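Bring Back the Shared Kitchen Drawer

Every rented kitchen I ever lived in had one. The drawer. Stuff in there that belonged to no one in particular and got used by the whole building.
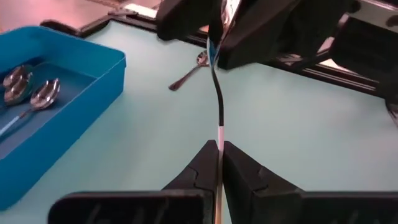

So why did we stop sharing things? I've been chewing on this since spring, when the Clandach building where I rent got rid of its common kitchen on the ground floor. 144 apartments. One room with two stoves, a long table and that drawer. Gone now. It's a parcel room. The letter said "underused." Underused by who? I was in there twice a week.

My point is simple. People need a few dumb little reasons to bump into each other, and borrowing is the best one we've got. A ladle. A potato masher. The good can opener. You go down, you ask, you stand there a minute. Next time they ask you. That's most of what a neighbor is, if you ask me.

Instead we all own everything. I did my own cabinets last October and found three graters. Three! I live alone. I don't even like cheese that much. And somewhere upstairs is a kid in a first apartment buying a fourth one for 25 dollars because the idea of knocking on a door makes him feel sick. I get it. I was that kid.

The usual answer is an app. Pimum, the one everybody in my building got a flyer for, lets you rent a blender from a stranger by the hour. Fine. I tried it. You pay, a code comes, you pick the blender up from a locker and put it back in the locker. Never saw a face. Never said a word. It's a store with worse blenders. And they want a 60 dollar deposit, which for a lot of people is the groceries.

Fatima Adebisi on the fourth floor grew up in a house with nine people and one big pot. She told me the fights over that pot were terrible and she would not trade them. I belive her. Sharing is annoying. Things come back dirty, or late, or with the handle loose. You have to say something about it, or decide not to. Both of those are skills, and I think we're losing them, and then we're surprised when nobody on the hall can have a normal talk about noise.

Yes, I know the other side. Old common kitchens could be gross. Ours had a smell. There was a winter when the same pan of rice sat there so long that people started leaving it notes. Some folks did all the washing up and some did none, and guess which ones complained about the letter. Privacy is worth something too – I wouldn't want to cook every meal in front of an audience.

But I'm not asking for every meal. One room. One table, one stove, one drawer. Put the parcels in the bike room, half the racks are dead bikes anyway. The owners spent more then that on the new lobby sign.

Until then I've put a box outside my door. Two graters, a whisk, a peeler. Take one, bring it back whenever. The whisk is already out.

Last updated 2 August 2019

Comments

Parviz Rahimi
We had this in my old place and I miss it, smell and all. Met my wife arguing over a colander.

Nikola Urbańczyk
Nice idea but you clearly never had your one good knife go missing. I'd share a whisk. Knives no.

Ottó Rácz
The bike room floods. Ask anyone on the ground floor. Otherwise agree.

Contact | Copyright 2019 Kristof Postma | Back to top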